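Household Textiles, Week 4: Tablecloths, stains and what to do about them

Handout to go with the lecture. Bring it with you to the practical, along with the fibre chart from week 2.

Right, so last week we got as far as weave structure and I promised we'd get on to stains, which is what most of you signed up for, judging by the forms! I'm going to stick to table linen for this one. Clothes come later, and carpets get a whole session to themselves (they deserve it, horrible things).

Before stains, a quick recap on fibre, as a few of you looked a bit lost at the end. Cotton and linen are both plant fibres, mostly cellulose. They drink up water, they cope well with a hot wash and they don't much mind alkalis, so ordinary washing powder suits them fine. Acids are what hurt them, especially if left to dry in. Wool and silk are protein fibres and behave pretty much the other way round. Polyester hardly takes up any water at all, so a water-based spill often sits on top and wipes away, but grease absolutely loves it. If you've ever wondered why the chip fat mark never quite leaves the cheap cloth, there's your answer.

The four families

I sort food stains into four families. Other books use five or six and that's fine, but four is enough for the exam and enough for your kitchen.

Protein: egg, milk, blood, gravy. Cold water first. Heat sets protein the way it sets an egg in a pan, and once it's set you've got a job on. Enzyme detergent after that, with a proper soak.

Tannin: tea, coffee, red wine, most fruit. Cool or lukewarm water, then detergent. Go easy on bar soap with these, it can make some of them harder to shift. An oxygen bleach will finish off most of what's left on white cotton.

Oil and grease: butter, salad dressing, candle wax once you've scraped it. Washing-up liquid worked in from the back, left for a bit, then the warmest wash the label allows.

Dye: beetroot, curry, felt-tip pen, the cheap paper napkin that got wet. Turmeric is the one I get asked about most. Sunlight does fade it, so wash the cloth, hang it outside and be patient.

Lots of real stains belong to two families at once. Gravy is protein and grease, milky coffee is protein and tannin with a bit of fat thrown in. Do the cold water step first, always, then work along.

Citrus is the one people forget. The juice is acidic and the skin carries oil, so you get a faint mark that may hardly show until the cloth has been ironed and it comes up yellow or brown. I've lost a good napkin that way.
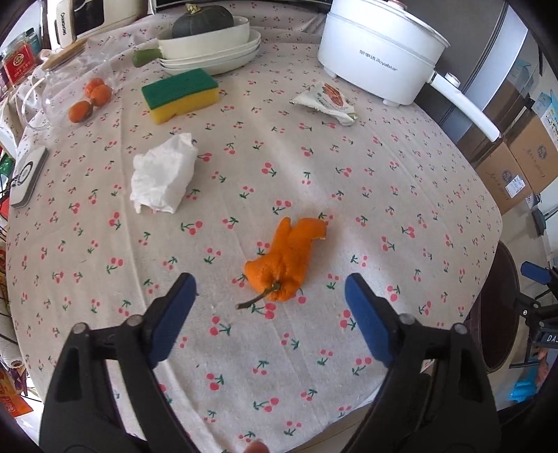
Fig. 3. Orange peel on a printed tablecloth, with a tissue and a kitchen sponge.

Printed cloths need a bit more thought than plain ones. A pigment print sits on the surface, held there by a binder, and hard rubbing takes the colour off along with the stain. Dab from the outside in. Keep the rough side of any sponge well away from it (I know it's tempting) and test your bleach on the inside of the hem first.

Case study: the Skatcombe tea rooms

We'll use this one in the practical, so do read it. The tea rooms at Skatcombe kept a laundry book for one summer season and very kindly let me copy it out. They logged 522 cloths sent for washing. Of those, 238 had a tannin stain, nearly all of it tea, and 51 came back with the mark still there. When I went through those 51 most had been left in the basket overnight before anyone rinsed them. The cloths themselves were a cotton and polyester mix from Olline, and they cost around 400 pounds for the full set, so you can see why they minded.

Have a think about these before we meet:

Why might a blend be harder to treat than pure cotton?
What would you change first at Skatcombe, the detergent or the routine?
The book doesn't record water temperature. How much does that matter?

Reading

Toivonen, chapter 6, on detergents and enzymes. It's dry but short, and the table at the end is worth copying out by hand. Pulis, the section on printed cottons, skip the history unless you're keen. Both are on the short loan shelf, so please take them back when you've finished!

For the practical you'll need an apron, an old white cotton tea towel you don't mind ruining, and a teaspoon. I'll bring the beetroot.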